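6/2/20

Produce props, set 2. Continuing from the Geum list.

Artificial strawberries in the clear clamshell: repacked this morning after the lid popped twice on the shelf. The package is the ordinary hinged supermarket type. Closed weight with fruit is 300 g on the bench scale, tare not subtracted. Empty package is 21 g. The real thing at the same fill would be a good deal heavier, so nobody should use this set for anything where load matters. Fine for shape, color and handling.

Lid behavior:

- Two snap points at the front, one at each corner. Left one is weak and opens under light thumb pressure.
- Stems and leaves caught in the rim hold the lid up by a millimeter or two. This was the cause of both failures.
- Pushing the leaves down before closing fixes it. After that the lid held through 12 open/close cycles, then the left snap let go again.

Taped the left corner with a short piece of clear tape. Will see how it ages.

Fill order matters more than I expected. If the berries go in first and the greenery last, the leaves bunch at one end and the package looks half salad. Tried laying a leaf and stem along the wall first and filling against it. Better, but the stem tends to slide. Left it that way for now.

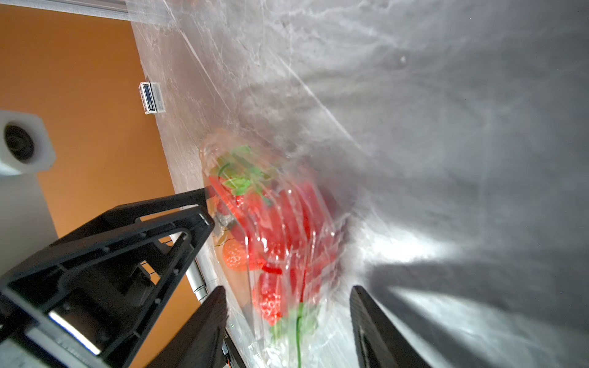 Color match is not good across the set. Most of the fruit is a deep glossy red, but there is at least one that leans orange, and it shows clearly next to the others. Probably from the Endis bag, which had a different paint. Options are to pull the orange ones or to mix in more of them so the variation looks natural. I prefer the second. Real berries are never one color in a box.

Glare is the other problem. The plastic walls throw white streaks from the overhead lights and hide part of the fruit. Wiping with a microfiber cloth took off the fingerprints and did nothing for the reflections. Turning the package on the marble-patterned top moves the streaks but does not remove them. Dimming the front row of lights helped some. The wall panels from Susance might work as a diffuser – they are in the lower cabinet, still wrapped.

Storage: set 2 goes on the middle shelf, lid up, nothing stacked on top. The old package from August cracked along the hinge under the Brutus crate and the split edge is sharp. It is in the bin, do not fish it out for spares.

To do:

- Order two more clamshells, same size, vented if they have them.
- Sort the Endis berries by color before they go into anything.
- Try the diffuser panel at some 300 mm above the top, then lower.
- Recheck the tape.
- Label the scale tray, it got used for screws again.

Grapes are next. The stems on those shed green flock, so lay paper down first.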